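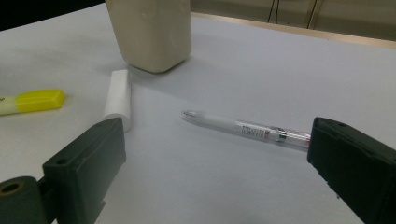
Kenna Galbraith thought the right finger was late again by noon, and the log agreed with her: 4 faults in one shift, all of them on closing. The gripper reported a full grip before the fingers had met the part, so the arm went up with nothing in it. Small items like pens were the worst.

Niall Tosh traced it to the force limit, which went back to its default after the Prasta update. It should be 30. Check yours before the next run — the setting is on the second page, under Grip. If the fault light comes on, hit stop and keep your hands off the table until the arm has parked. Report repeats to Iona Moffat.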